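**Kirkano quilted cover, pale pink with aqua**

Item 468. Listed 27/01/2024. Price 2,999.

A light quilted cover for a bed or a table. The quilting is shallow, so it folds small and fits on a shelf.
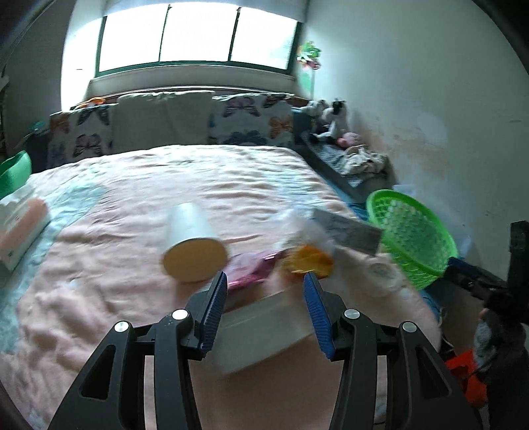
Kirkano cover in pale pink, aqua band at left.

The pink ground carries soft aqua areas, and their placement differs from piece to piece. The cloth creases in use. Shake it out and smooth by hand. Crumbs and snack wrappers clear off easily if you lift two corners.

- Machine wash cold, gentle cycle
- Dry flat
- Do not bleach

Small goods such as cartons, tubs and packets can be sorted on it. Move anything with a sharp edge before pulling the cover straight.
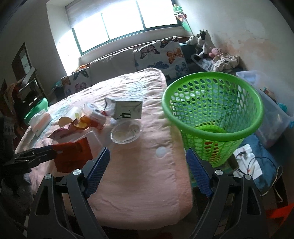
## Ordering

Sold by Lomov. Ships from Skonomham. Plain pink is item 498.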